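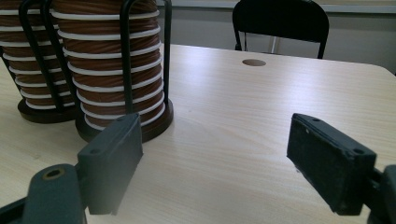 Rapport de projet, deuxième année, aménagement paysager
Elis Harries
Remis le 23 octobre 2024

1. Objet du projet

Le projet porte sur la reprise d'un talus en bordure du parking de la résidence Closley. La pente est orientée au sud-ouest et le sol y est maigre, avec beaucoup de cailloux dans les vingt premiers centimètres. Le gazon semé à l'origine ne tient plus que dans le bas. Après chaque grosse pluie, de la terre descend sur l'allée piétonne et bouche la grille d'évacuation.

La commande du syndic tenait en deux points : arrêter le ravinement et supprimer la tonte, jugée dangereuse sur cette pente.

2. Relevé du site

Le talus couvre 109 m². La pente a été mesurée au niveau et à la règle sur trois profils. Elle est régulière dans la partie haute et se casse nettement au-dessus de l'allée. Un test de texture au bocal a donné un sol limono-sableux. Le pH n'a pas été mesuré, le kit de l'atelier étant périmé.

3. Solutions étudiées

Deux solutions ont été comparées. La première, dite Bellis, consistait à couvrir toute la surface de vivaces tapissantes plantées dans une toile de jute. La seconde, dite Porgate, ajoutait des fascines en saule en travers de la pente, avec des arbustes bas entre les lignes.

La solution Bellis coûte moins cher en fournitures mais laisse le sol peu tenu pendant le premier hiver. J'ai retenu Porgate pour la partie basse et une plantation simple sur toile pour la partie haute.

4. Plantation

Les végétaux viennent de la pépinière Tevura. La liste compte 14 espèces, dont Cotoneaster dammeri, Geranium macrorrhizum, Vinca minor et Hypericum calycinum. Cette dernière est cantonnée à l'angle nord, car elle prend vite le dessus sur ses voisines.

Les fascines ont été posées en février. Les pieux sont enfoncés de 60 cm, sauf près du mur où la roche affleure. À cet endroit, il a fallu raccourcir la ligne et décaler deux arbustes.

5. Suivi et limites

L'arrosage du premier été a été assuré par la résidence. La reprise est bonne en bas du talus, plus faible en haut, où la toile s'est soulevée par endroits. Elle a été ragrafée en juin. La grille n'a pas été bouchée depuis la pose des fascines, mais aucun orage important n'a été noté sur la période.

Le temps de désherbage a été sous-estimé dans le devis. Il faudrait prévoir un paillage plus épais dès la plantation et un second passage avant l'été.

Annexes : plan de masse, profils, liste des végétaux, devis.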